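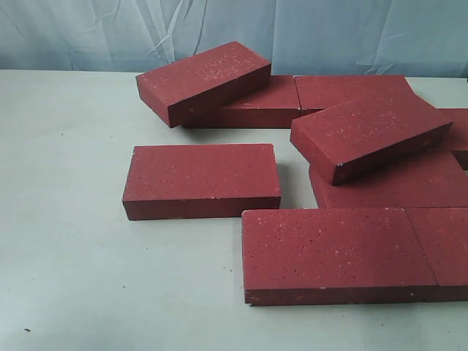
Bricks on the table of the Treva cell, two of them lying across others.

Treva two-arm brick cell – README

Last changed: Apr 3, 2020
Maintained by the Grecu workshop

This file is for the people who set up the Treva cell, keep it in order and collect recordings with it. It came from several loose notes, so the level of detail is not the same everywhere. The format of the recordings is explained in a separate file, and here I repeat only what you need at the table.

What the cell does

Two arms work over one table, one from the left and one from the right. The job is to lay red bricks flat in a staggered pattern, as in a wall seen from above. The set of recordings is called Nulia. It has 1,776 episodes at present, and 127 of them are marked "repair". In a repair episode the operator begins with a layout which is already wrong and has to make it right.

Before you start

Wipe the table with a dry brush. The bricks lose small crumbs all the time and a crumb under a brick is enough to make it rock. Do not use a wet cloth, it turns the dust into a paste and the paste goes into the joints of the fingers.

Hang the cloth so that it covers the whole back side of the table. Small creases do not matter for us. Please do not iron it on the frame – we have already one burn mark from this.

Switch on the left arm first and wait for its homing to finish, then the right arm. If you switch on both together, the controller sometimes gives them the same address and you must start again.

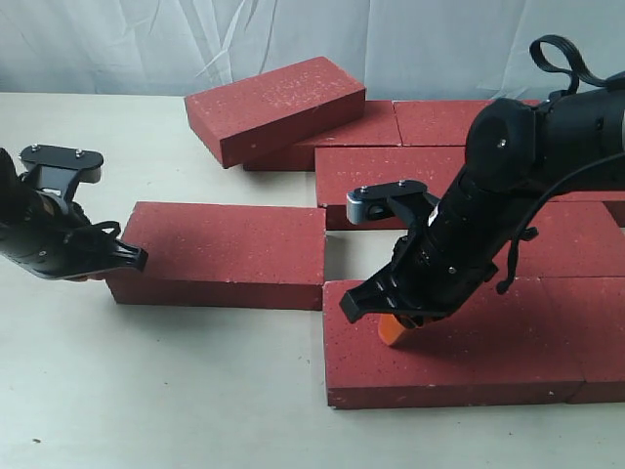

The cables need attention each time you move an arm by hand. Leave enough slack at the wrist for a full turn, but not so much that a loop can catch the corner of a brick. When you are not sure, bring the arm slowly to its lowest position and look from the side.

Finger pads

The orange pads are soft and the brick surface is rough, so the pads are the part we change most often. We change them after 200 episodes, or earlier if the edge is torn. The steps are:

1. Open the gripper fully and press the stop button.
2. Pull the old pad off from the tip side. Do not cut it.
3. Clean the black finger with alcohol and let it dry.
4. Press the new pad on and hold it for one minute.
5. Run the script jalley_close and check that both pads meet without a step.

Always change both pads of one gripper. One old and one new pad together will turn the brick a little when it is lifted, and you will look for the error in the calibration for a whole afternoon, as I did.

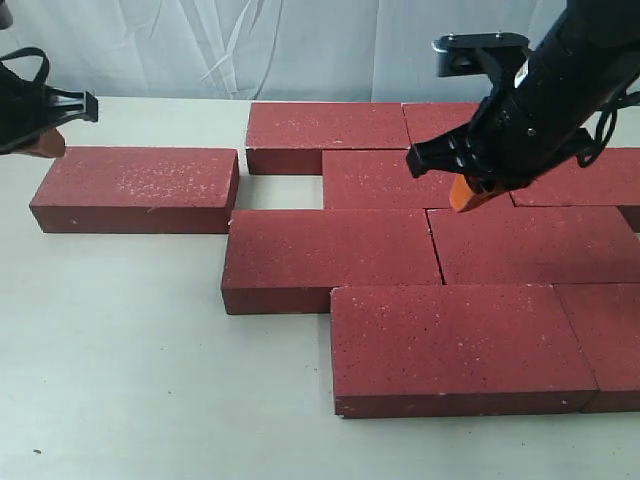

For the height calibration, put one brick flat under the gripper and lower the arm in small steps until the pad just touches. Save this value in jalley.conf under the name of the arm. Do it at the near side of the table and again at the far side, because our table top is not perfectly level. If the two values differ by more than 13 encoder ticks, adjust the table feet and repeat.

Repair layouts

For a repair episode, make the wrong layout by hand, with both arms parked. You may leave a gap, turn a brick, or lay one across another. Do not stand a brick on its short end. If it falls against the gripper it can bend a finger.

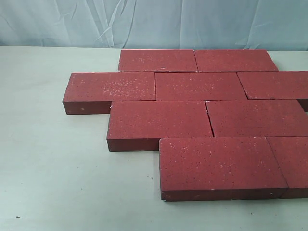 An episode is accepted when all bricks lie flat and the joints of one row do not continue into the next row. Narrow open joints are allowed. We do not measure them, the operator decides by eye.

Known problems

– The right wrist makes a clicking sound when it is cold. It goes away after some minutes of movement.
– Episodes recorded in July have a wrong clock. The order of the files is correct, the hour is not.
– Old bricks with broken corners slip more easily. Put them in the crate under the table and take new ones.
– After a stop, the left gripper forgets its opening width. Run jalley_close again before you continue.

Corrections to this file are welcome, please send them through the Treva tracker.

2 comments · 5 shares

This site uses cookies to remember your settings. Accept | Read more

© Grecu workshop · Contact · Back to top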